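Randton, Umzug der Stadtbücherei, ein kleiner Thread weil mich alle fragen 🧵

1/ Also: ja, die Bücherei zieht im April in die alte Post. Nein, die Zweigstelle Inesby bleibt offen. Steht auch so im Aushang, nur halt ganz unten.

2/ Fast 2000 Bände kommen vorher raus. Doppelte, Zerlesenes, Steuerratgeber von anno dazumal. Flohmarkt im Foyer, ab 11 Uhr, Stück 50 Cent. Bringt Taschen mit!!
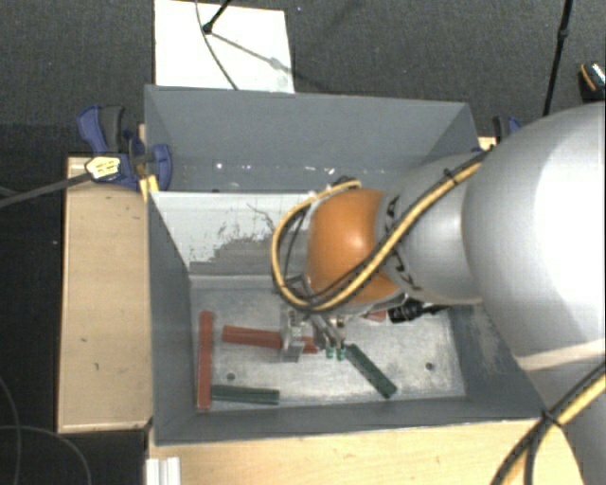 Foto: Vivgate / Archiv

3/ Ausleihe bis dahin: max. 15 Medien pro Karte. Rückgabe geht weiter über die Klape am Seiteneingang, auch nachts.

4/ Kinderecke kriegt endlich Tageslicht. Freu mich sehr. Lesecafé noch unklar, Mavromatis hat wohl Interesse, mehr weiß ich nich

5/ Fragen zum Konto: Durchwahl 2311, vormittags. Bitte nicht alle gleichzeitig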